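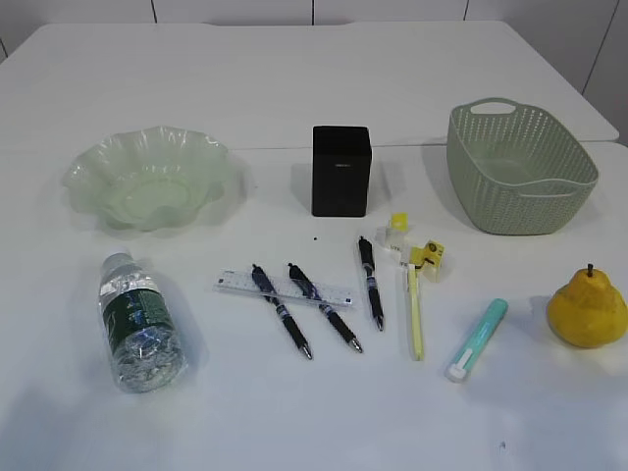

What does Joteva do?
Joteva sorts, stores and labels small items for offices, schools and shared workrooms: pens, rulers, bottles, desk containers and the other loose things that collect on tables and in drawers.

About us

The company was set up by Rosângela Vieira and Ewan Cosgrove, who had previously run the supply room of a drafting school. Most of their working day went into finding items that were already in the building. The sorting method they wrote for that room is still the basis of our service, with some changes to the categories.

How we work

Every job starts with a clear table. Loose items are laid out on it and divided by shape and use. Containers go at the back and the items to be sorted go in front, so that the person sorting does not reach over one to get to the other.

Items are then assigned to a container type:

Upright box – pens, pencils, markers and anything long, thin and rigid.
Open basket – bottles, tape, chargers and bulky items that are picked up daily.
Shallow bowl – clips, keys, erasers, coins.
Flat drawer – rulers over the height of the box, set squares, paper.

Baskets with perforated sides are preferred for bottles because they let air through. Glass bowls are used on desks only and are not placed on open shelving. Pens are tested on scrap paper before they are stored, and those that do not write are removed. Retractable pens are stored with the tip in.

Labels are applied to the shelf and not to the container. Containers get swapped between desks, and a label on the container moves with it.

Capacity

Our main workroom has 1,690 square feet of floor space. The item register, which we call Bolteo, lists 1,493 item types with a container type against each. We can process up to 4,000 items in a working week. Larger jobs are split by room or by department.

Staff

Rosângela Vieira – director, client surveys
Ewan Cosgrove – director, method and register
Fletcher Partington – workroom lead
Ruby-Lee Bolger – labels and shelving plans
Ataahua Rewi – schools and training

Training

Ataahua teaches the method to office and school staff in sessions of three hours. Participants bring the contents of one drawer from their own workplace and leave with a written plan for it. Sessions are held on Wednesday mornings in the main workroom. The schools version includes an additional sheet on art supplies – brushes, glue and scissors have their own rules.

Surveys for new clients are booked through the office. Please have a list of rooms and a count of desks ready when you call.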